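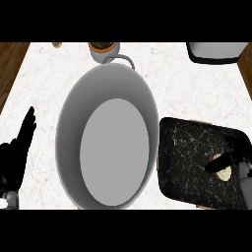
Grurnton, Wednesday, June 15, 2022

Coko Student Robotics Club: Questions We Keep Getting

I'm Usha Shetty and I supervise the club's kitchen project. Most of these questions come from parents and a few from students who saw the poster and want to know what they would be signing up for. I'd rather you came in with low expectations.

What is the kitchen project?

Students write and test control code for a two-armed robot working at a simulated counter. The task this term is to pick up a piece of food from a cutting board and put it in a pot. A person does this without thinking. We have been at it since the start of term.

So there's no real robot?

Not in this project. All of it runs on a computer, the marble counter and the potted plant included. The club can't afford a two-armed machine, and I'm not convinced we'd learn more by owning one and waiting for parts.

Will my child learn to build robots?

No. They will learn to write code, read logs and run the same test over and over with one thing changed. If they want to solder, the Acharya group meets in the next room and would be glad to have them.

The right gripper is on the food. Doesn't that mean it works?

It means the gripper is on the food. The pot is still empty in that view, and a piece counts for us only when it is resting in the pot and the hand has let go. I've watched too many demos that stop at the good part.

What is the left hand for?

Good question, and the students argue about it. In the current task it stays out of the way beside the pot. One camp wants it to steady the pot. The other says that an arm you don't move can't knock anything over. I lean toward the second camp until somebody shows me numbers.

How often does it succeed?

Our last full run was 700 attempts, and 91 of them ended with the food in the pot. That's 13 percent. A student suggested we report only the attempts where the grip held, which would look a lot better. We aren't doing that.

Would the code work on a real robot?

I doubt it, at least without a lot more work. Simulated food has whatever weight and friction we give it. Real food is slippery and squashes, and no two pieces are the same shape. Anyone who tells you the gap is small should be asked to show you.

Isn't this just a video game?

Partly, yes. The difference is that nobody designed it to be winnable.

What does it cost?

The fee is $60 for the term. It goes to computer time. Students don't need to buy the Orovora kit that gets mentioned on the parents' board — I don't know who started that.

How big are the teams?

Teams of 4. Everybody writes code and everybody takes a turn at logging failures, including the students who feel they are past that.

Is there a competition?

There's a showing in August. We will run the task live with no retries, so it may well fail in front of your relatives. I haven't decided whether to give out prizes.

Does it look good on a college application?

I have no idea. Please don't join for that.

How do we sign up?

Pick up a form from me at any club meeting. Students who haven't programmed before are welcome, but they should sit in on one session first — a fair number find it dull, and it's better to know that before paying.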